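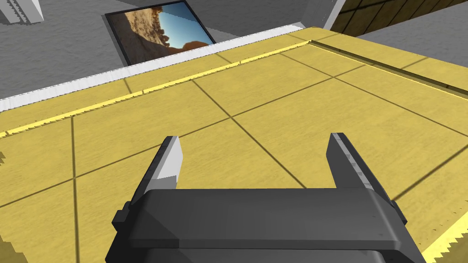 Filed under: Interviews / Labels and Reissues

Tiago Godinho runs Feltine, a reissue label that works mostly from tape. Its next release, due in August, is the first vinyl pressing of Ramalho, an album the guitarist Abílio Leitão recorded for the small Muston label and which was sold only on cassette.

The master is quarter-inch tape recorded at 15 inches per second. Godinho received it in a box with no tone reels and no alignment notes. "Without tones you set azimuth by ear and by phase meter," he says. "We used the hi-hat on the second track. It stays constant for long enough to get a reading."

The tape was baked for three days before transfer. Two splices had dried out and were remade. Godinho made one flat transfer at 96 kHz and 24 bits, then a second with the heads moved slightly to favour the left channel, where the oxide had worn. Most of side one comes from the first pass. "The second pass gave us a better top end on the left and a worse one on the right. I used it for the solo guitar piece and nowhere else."

No noise reduction was applied. The original cassette had been issued with Dolby B, and some collectors have asked why the new version sounds duller than their copies. Godinho puts this down to playback. "If you play a Dolby B tape with the switch off, the treble comes up. People have got used to it. The master never had that treble."

Running time was the other difficulty. Side two lasts 27 minutes, which forces a lower cutting level. Leitão was asked whether he would move a song to side one and refused. The side was cut about 3 dB quieter than the first. "He was clear about the order," Godinho says. "I would have moved it, but it's his record."

The lacquers were cut by Salvador Mendes, who asked for the bass to be summed to mono below 150 Hz. The first test pressing had a tick in the run-in of side one and was rejected. The second was approved.

The edition is 450 copies, with a four-page insert. Leitão has written the notes himself, including the guitar tunings, which had never been printed. A download of the flat transfer comes with each copy.

Godinho has two more Muston tapes on the shelf. One is missing its last reel.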